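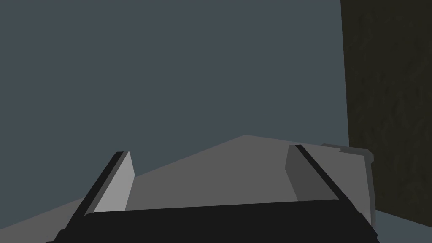

An open two-fingered gripper, computer rendering. Courtesy of Mikby.

MIKBY TO STREAM "MUNASINGHE" AND THREE MORE DOCUMENTARIES FROM EDISIS IN JANUARY

GRINPORT – Documentary streaming service Mikby will add four feature films from the production company Edisis to its library in January. The group is led by "Munasinghe," a 95-minute portrait of a movie theater projectionist who kept a written record of every film he showed over four decades. All four titles will be available to subscribers at no extra charge.

"Munasinghe" was directed by Nazma Khan and shot mostly inside the shuttered Grinport theater where its subject worked. Khan first read the logbooks while researching a different film, on traveling picture shows, which she later dropped. The books list the title, running time, audience size and condition of each print, along with notes on the weather and the furnace. More than 200 of the entries are read aloud in the film by people who used to attend the theater as children.

"He never wrote down whether he liked a movie," said Khan. "He wrote down where the splices were and how many people walked out. After a few months with the books, I felt I could guess his opinion anyway."

The other three films have not been offered on a streaming service before. "Salt Road" follows a family trucking business through its last winter. "The Understudies" spends a season with a regional opera company's second cast, including one singer who waits until the closing week to go on. "Room 201" is set in a single hospital classroom and was filmed over one school year.

Mikby has also licensed a 14-minute short by Khan, "Reel Change," made from footage that did not fit in the feature. It will appear on the same page as "Munasinghe."

Niloufar Bagheri, head of acquisitions at Mikby, said the two companies began talking after "Munasinghe" played to a full house of 400 at its Grinport premiere.

"We had been looking at that film alone," said Bagheri. "Then Edisis sent over the rest of the catalog and we asked for three more. 'The Understudies' is the one I keep recommending to people who tell me they don't watch documentaries."

The films will be offered in the United States and Canada with English captions. Audio description will be ready for "Munasinghe" and "Room 201" at launch, with the remaining two to follow in the spring. A recorded conversation between Khan and Bagheri, running half an hour, will be posted with the feature. Schools and public libraries that hold a Mikby group account may show any of the four titles in a classroom or meeting room without a separate license, provided no admission is charged.

Screening links and stills are available to reviewers on request. Khan is available for phone interviews in the afternoon, after 1 p.m.

About Mikby
Mikby is a subscription streaming service for feature and short documentaries.

About Edisis
Edisis produces nonfiction films for theaters and television. Its office is in Grinport.

Press contact: Mikby Communications, Grinport

###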